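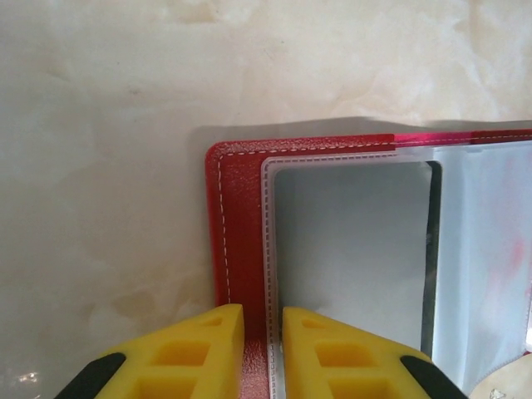

Yellow fingers either side of the cover edge, card holder open.

Skorgate Soft-Item Finger Set, yellow
Sold in pairs. Pads sold seperately.

For wrist-camera grippers handling booklets, wallets, card holders, thin covers.

Good practice, please read before ordering:

Straddle the edge first, then close. Never close on a clear sleeve alone, they crease.
Start at the lowest force setting. Go up one step at a time, write it down.
Shiny worktop? Check for glare in the wrist view before you run. Move the lamp, not the camera.
Keep hands out of the work area while the arm is live. Stop button within reach, always.
Inspect fingers every 300 cycles. Chips or cracks = replace both, never just one.
Your own risk assessment comes first. Ours dosen't replace it.

Rated for 400 g max. Mounting screws: 4, included. Torque values on the sheet in the box.

Not for food, not for blades, not for anything hot.

Part no. 263. Fits Oveck wrist mounts. Older Weltley mounts need the adapter plate, ask first.

Next batch ships March. Questions on fit or safe setup: Elvia Salinas, parts desk, mornings only.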